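스키티아, 주방 시뮬레이션용 동작 계획 도구 ‘도드콤’ 새 버전 배포

로봇 제어 소프트웨어 업체 스키티아(Skitia)가 8/14/23 매니퓰레이터용 동작 계획 도구 도드콤(Dodcombe)의 새 버전을 배포했다. 충돌 검사 모듈과 장면 기술 형식이 함께 바뀌었으며, 기존 장면 파일은 변환 스크립트를 거쳐야 읽을 수 있다. 변환 스크립트는 배포 패키지의 도구 디렉터리에 들어 있다.

가장 큰 변경은 충돌 검사 순서다. 이전 버전은 경로 후보를 끝까지 생성한 뒤 모든 링크를 환경 메시와 대조했다. 새 버전은 경로를 구간으로 나누고, 각 구간에서 환경과의 여유 거리가 가장 작은 링크부터 검사한다. 충돌이 확인되면 해당 구간만 폐기하고 직전 구간의 끝 자세에서 탐색을 재개한다. 스키티아는 주방, 작업대처럼 고정 구조물이 팔의 가동 범위 안에 들어오는 환경을 주된 적용 대상으로 잡았다.

손잡이와 노브처럼 얇거나 돌출된 형상의 처리도 달라졌다. 종전에는 가구 한 점을 볼록 껍질 하나로 근사해 손잡이와 문 사이의 틈이 장애물로 채워졌다. 그리퍼 손가락이 그 틈에 들어가야 하는 작업에서는 유효한 경로가 계획 단계에서 제외되는 원인이었다. 이번 버전부터는 손잡이를 별도 형상으로 분리하고, 접촉을 허용할 링크를 장면 파일에서 지정한다. 허용 목록에 없는 링크가 손잡이에 닿으면 종전과 같이 충돌로 처리된다.

시험은 시뮬레이션에서만 이뤄졌다. 윌포트(Wilport) 소재 연구팀이 작성한 주방 장면 6종에서 목표 자세 954개를 생성해 이전 버전과 새 버전에 동일하게 입력했다. 장면에는 상부장과 하부장, 오븐, 조리대가 배치됐고 접시와 화분 같은 소품이 놓인 것도 있다. 팔 모델은 프랑카(FRANKA) 표기가 있는 흰색 매니퓰레이터다. 소품은 모두 정적 장애물로 설정했다.
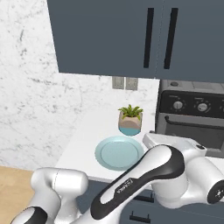

관절 한계 처리

역기구학 해가 여러 개일 때의 선택 기준도 조정됐다. 기존에는 현재 자세와의 관절 공간 거리만 비교했으나, 새 버전은 관절 한계까지 남은 각도를 비용에 더한다. 두 항의 가중치는 설정 파일에서 바꿀 수 있고, 한계 항의 가중치를 0으로 두면 이전 방식과 동일하게 동작한다. 해를 찾지 못한 경우에는 관절 한계, 자기 충돌, 환경 충돌의 세 가지 코드 중 하나를 로그에 남긴다. 종전 로그에는 단일 실패 코드만 기록됐다.

개발을 맡은 투 허우(Thu Hầu)는 “실패한 목표를 다시 돌려 보면 팔꿈치가 조리대 앞면에 걸리는 경우와 손목이 한계에 닿는 경우가 같은 코드로 묶여 있었다”며 “원인을 나눠 기록해야 장면을 고칠지 가중치를 고칠지 정할 수 있다”고 말했다.

인식 모듈 연동

인식 쪽 연동은 제한적이다. 도드콤은 물체 자세를 시뮬레이터에서 직접 받거나 외부 추정기 크리슈난(Krishnan)의 출력을 구독한다. 후자의 경우 자세 공분산을 읽어 장애물 형상을 그만큼 팽창시킨다. 움직이는 장애물은 지원하지 않으며, 계획이 끝난 뒤 물체 자세가 갱신되면 경로 전체를 다시 계산한다. 갱신 간격이 계획 시간보다 짧은 구성에서는 재계산이 반복될 수 있어 구독 주기를 낮춰 설정해야 한다.

알려진 문제

릴리스 노트에는 미해결 문제 두 건이 올라 있다. 첫째, 서랍 두 개가 위아래로 인접한 장면에서 손잡이 형상의 이름이 중복되면 접촉 허용 설정이 위쪽 서랍에만 적용된다. 이름을 수동으로 구분하면 피할 수 있다. 둘째, 6월 이전에 만든 장면 파일 중 단위가 생략된 파일은 변환 과정에서 밀리미터로 해석된다. 변환 스크립트를 실행할 때 단위 인자를 명시하면 된다.

스키티아는 수정판에서 이름 중복 검사를 추가하고, 실제 로봇을 이용한 시험은 별도 일정으로 진행한다고 밝혔다. 수정판 배포일은 정해지지 않았다.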